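3.2 Handling of paperbacks in shared study rooms

The second part of the study dealt with how paperback books are taken up and put back in rooms used by many readers. Records were kept at two sites, Flokbridge and Foltden, over one term beginning in May. In all, 2100 handlings were logged, of which 2000 could be used; the rest lacked a shelf mark. The books were sorted by size and binding under the Jakab scheme, with one change: manuals and course books were treated as a single class.
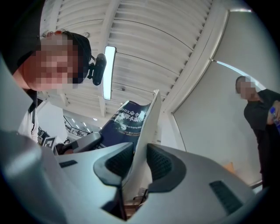
Figure 2. Paperback computing manual held upright, pages partly fanned.

Course books and manuals made up 73 per cent of the usable records, and their covers and page edges showed more wear than those of other classes. The way in which a book is held seems to matter here. When a paperback is gripped low down and kept upright, as with the dark blue volume in Figure 2, the pages above the grip are free to spread into a wedge -- a position that the Alledow wear scale does not cover. We therefore recorded spread pages under a separate heading. Books carried flat were entered as closed unless the reader had marked a place with a finger or a slip of paper. Loans taken out of the building were left out of the count.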